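3.2 Noise and conversation in shared offices

The second part of the survey dealt with noise. Respondents at the Timthorpe and Purnow sites were asked how often they were distracted during a normal working day, what the source was, and what they did about it. Of the 505 employees who returned the form, 78 left this part blank, and they are excluded from the results in this section. Most of them worked from home on the majority of days and wrote that the questions did not apply to them.

Speech was the most common complaint at both sites. Phones, printers and ventilation were mentioned less often, and people who did mention them tended to say they had gotten used to the sound after a few weeks. The same was not true of speech. Employees who had been at Timthorpe for several years rated conversation as just as distracting as new hires did. This agrees with the earlier interviews by Jayasinghe and Munshi, in which long-term staff described moving desks more than once to get away from a particular group of talkers.

The layout of the two buildings differs. Timthorpe has one large open floor with low partitions. Purnow was remodeled in March and now has smaller rooms, many of them closed off with glass walls. We expected fewer complaints at Purnow, and the ratings for general noise were in fact lower there. Ratings for overheard speech were nearly the same. Several respondents wrote that they could follow a meeting in the next room word for word when the door was left open. 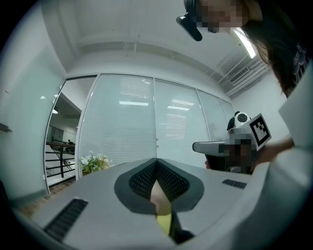 Figure 4. Office room with a glass wall.

Door habits may explain part of this. In the written comments, employees said they left doors open to let in air or to show that they were free to talk. Closing a door was seen as a signal that something private was going on, and some team leads asked their staff to avoid it. We did not measure how long doors stayed open, so the point rests on the comments alone.

Headphones were the usual response to noise at both sites. Their use was higher among software and accounting staff than among people who answered calls. A smaller group said they came in early or stayed late to do work that needed attention. Chaiyaporn (personal communication) found the same pattern at Givine, where late hours were reported mostly by people seated near a kitchen or a main hallway. Our form did not ask for seat location, and we would include it in any repeat of the study.

There was little interest in formal quiet hours. Timthorpe had tried them before our survey, and comments on the trial were mixed. Some staff liked the mornings without calls. Others said that questions piled up and then came all at once after lunch, which made the afternoon worse. Purnow had no such rule, and only a few respondents there asked for one. Requests for small rooms that could be used without booking were much more common at both sites.

Sound level readings were taken at desk height on both floors and are given in Appendix B. They should be read with care. The readings show how loud a room was, and the complaints were mainly about whether words could be understood.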